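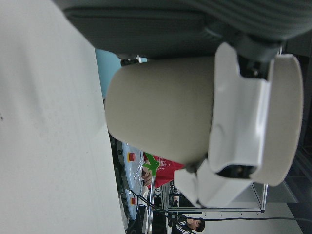
Fusible web on jersey bibs lifting after wash

kpetchrat
May 21, 2024
Making 18 bibs for the Furncombe hospital gift bags. Cotton jersey front, flannelette back, woven cotton appliqué. Web is the light paper-backed type, fused dry, 8 seconds, then zigzag at 2.5 wide, 0.4 long. Corners lift on the test bib after two warm washes. Longer press or heavier web?

Whitlock_B
Neither. Prewash the jersey. Mine shrinks more lengthwise than the quilting cotton does, and the bond shears at the corners first.

t.achterberg
Disagree that it's the prewash. Eight seconds is short for that weight. I use 12 with a damp press cloth, then let it cool flat before moving it. I sew Litomia web by the bolt and have had no lifting on unwashed jersey.

Whitlock_B
How many washes though? Two proves little. Bibs get washed every day.

t.achterberg
My daughter's set went through from July to winter. Colour faded before the edges went.

kpetchrat
Jersey was not prewashed, the cotton was. Should have said so.

araceli_c
There's your mismatch. Also round the corners to a 5 mm radius and put tear-away behind the stitching. A 0.4 satin on unsupported jersey will tunnel no matter what the glue does. Ballpoint needle, 75/11.

t.achterberg
I'd go 80/12 through four layers. 75 skips on my machine at the flannelette seam.

araceli_c
Appliqué the front before you attach the back. Then it's two layers and stabiliser.

kpetchrat
Already doing it in that order. Washed the remaining jersey at 40 tonight and cut a second test piece, 12 seconds, damp cloth, rounded corners. Will run it through with the towels.

Whitlock_B
You've changed three things at once. Keep one piece at 8 seconds or you won't know which fixed it.

kpetchrat
Fair. Cutting another.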